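Setting Up Your Endirik Kitchen Scale

6. Zeroing and first weigh-in

I've set up more of these than I can remember, and this is the part people rush. Give it ten minutes and you won't have to come back to it.

1. Put the scale on a hard, level surface. Mine lives on the counter, well away from the stove.
2. Press the left key and wait for the display to settle on 0.
3. Set your empty bowl on the plate – gently, please! – and press TARE.
4. Add flour a spoonful at a time until you reach 70 grams.

Note: if the number keeps drifting, check that all the feet are touching the counter. Thoa Giáp spent a whole afternoon blaming the batteries when one foot was sitting on a crumb.
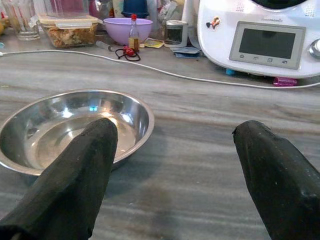
Do I have to press TARE again if I switch bowls?
Press it every time. Two bowls that look the same can be quite a few grams apart, and the scale only remembers the last one.

5. Lift the bowl off. You'll see a minus number, and that's fine (it's just the weight of the bowl).
6. Hold TARE down until the minus sign goes away.

Caution: don't store anything on the plate, even something light. It wears out the sensor, and I've lost one scale that way already.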